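Skininard releases findings on source protection in public disclosure channels

CLUNADTHORPE, Ont. – Skininard, an independent research centre for information policy, today released the results of a two-year study of how public bodies handle confidential disclosures once they have been received. The report, Received and Retained: Metadata in Disclosure Intake Systems, examines 26 intake channels operated by municipalities, provincial agencies, hospital boards and post-secondary institutions.

The study reviewed 3490 disclosure files closed during the research period. In 1434 of those files, the record kept by the receiving body contained enough technical or administrative data to narrow the identity of a discloser who had asked to remain anonymous. In most of these cases the identifying material was held apart from the disclosure itself, in mail server logs, document properties, access badge records or case management notes.

The report makes no finding that any discloser was in fact identified. The research team had no access to personnel records and did not attempt to match any file to a person.

"The legal protections in most of these channels are reasonably well drafted," said Zubaida Usmani, director of research at Skininard and lead author of the report. "The weaknesses we recorded are in storage, routing and retention. A discloser can be promised anonymity under a policy while the receiving system keeps a copy of the header that names their workstation."

Scope and method

Participating bodies supplied redacted case files together with the configuration settings of the systems used to receive them. Redaction was carried out by each body before transfer, following a protocol written by the research team. Files in which redaction was incomplete were returned unread and excluded from the count.

Each file was coded independently by 2 reviewers. Where their coding differed, the file was referred to Faustino Hinojosa, the study's methods lead, for a third reading. The coding manual is published as an appendix to the report and may be reused without charge.

Files were assessed on five points: the channel of receipt, the format of any attachment, the number of staff with read access, the period of retention, and the presence of residual identifying data. The content and merit of the allegations were outside the scope of the study.
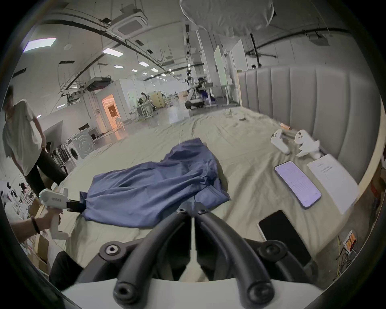
Disclosures received by web form carried less residual data than those received by email, but the difference depended heavily on configuration. Several forms recorded the network address of the sender by default and stored it in the same table as the message text. In other cases the form itself was adequately configured, but an automatic notice of receipt copied the full text of the disclosure to a shared mailbox.

Paper disclosures presented a separate difficulty. Original pages were generally scanned on multifunction office printers, which assigned each scan a file name containing the time, the device and the user account of the employee who made it. Where the discloser had delivered the pages in person, that time stamp could be compared with visitor logs kept at the front desk.

Attachments were the most frequent source of residual data. Word processing documents often retained the name of the original author and of the last person to save the file. Photographs retained location data. Spreadsheets exported from internal systems sometimes carried a footer with the account name of the person who ran the export, repeated on every page.

Access and retention

The report distinguishes between staff who need to read a disclosure and staff who are able to. At many of the participating bodies, read access was inherited from a parent folder and had not been reviewed after the channel was opened. Technical support contractors commonly held the same level of access as the designated disclosure officer.

Retention practices were uneven. Some bodies applied the general records schedule, under which correspondence is kept for a fixed term whatever its subject. Others had a specific schedule for disclosures but did not apply it to backups, so that material removed from the live system remained recoverable.

Wenceslao Bañuelos, who led the technical review, said that deletion was often understood as a single action when several separate copies were involved. "The officer closes the case and deletes the folder. The mail archive, the scanner cache and the nightly backup are each run by someone else, on another schedule," Bañuelos said. "We would like to see one written inventory of where a disclosure goes, and one person with the authority to clear all of it."

Publication of leaked material

A separate chapter considers what happens when a disclosure leaves the formal channel and is published in full by a third party. The report notes that publication without editing can expose people who had no part in the matter disclosed, including junior staff, patients and members of the public named in routine correspondence. It also notes that bulk publication makes it harder for readers to judge whether a collection is complete, or who selected it.

The chapter was written by Soledad Esquivel, a senior fellow at Skininard. It recommends that publishers of leaked records state what is known about the provenance of the material, identify any gaps in sequence, and describe the steps taken to remove personal data. It takes no position on whether any particular publication was justified.

"Readers are frequently asked to accept that an archive speaks for itself," Esquivel said. "An archive has been gathered, ordered and timed by someone. A short statement of provenance lets the reader weigh that."

The chapter further advises that formal channels and press disclosure should not be treated as competing systems. In files where the discloser later approached a journalist, the record usually showed a long interval without a substantive reply from the receiving body. The report recommends that channels acknowledge receipt promptly and give a progress notice at fixed intervals, including when there is nothing new to report.

Recommendations

The report makes the following recommendations to bodies operating a disclosure channel:

Disable the collection of network addresses on intake forms, and confirm the setting after every software update.

Convert attachments to a flattened format on receipt, with the original held in encrypted storage under a separate key.

Remove inherited access permissions and name each person who is authorised to read incoming disclosures.

Apply the disclosure retention schedule to archives and backups as well as live systems.

Publish a plain-language notice telling disclosers what data the channel records and how long it is kept.

Skininard has also prepared model wording for the notice. It has been tested with readers in English and French and is written so that a body can strike out the sections that do not apply to its own system.

Pilot at Sirnside

The municipality of Sirnside has agreed to apply the recommendations to its own disclosure channel on a trial basis. The pilot will begin in August and will cover the municipal office, the public library and the transit service. Citlali Quezada, the municipality's records and privacy manager, will supervise the work.

"Our present channel was assembled from parts we already had, and the report describes that arrangement accurately," Quezada said. "The first task is to map every copy of a file from intake to disposal. Changes to the form will follow once that map is finished."

Results of the pilot will be published by Skininard whether or not the measures are adopted permanently. Configuration files developed for the trial will be released under an open licence, with any settings specific to the Sirnside network removed.

Availability

The full report, the coding manual and the model notice are available from the Skininard publications office in electronic and print form. Summary tables are provided in spreadsheet format. Case-level data will not be released, under the terms of the agreements with participating bodies, which are not named in the report.

A technical briefing for records managers and privacy officers will be held at the Ibarra Reading Room in Clunadthorpe at 10:30 a.m. on the day of release. Remote attendance is available on request. The briefing will be repeated in French at 2 p.m.

About Skininard

Skininard conducts research on access to information, records management and the protection of confidential sources. It is funded by member subscriptions and project grants. Participating bodies made no financial contribution to the present study and did not review its findings before publication.

Media enquiries: Publications Office, Skininard, Clunadthorpe. Interviews with the authors may be arranged in English, French or Spanish.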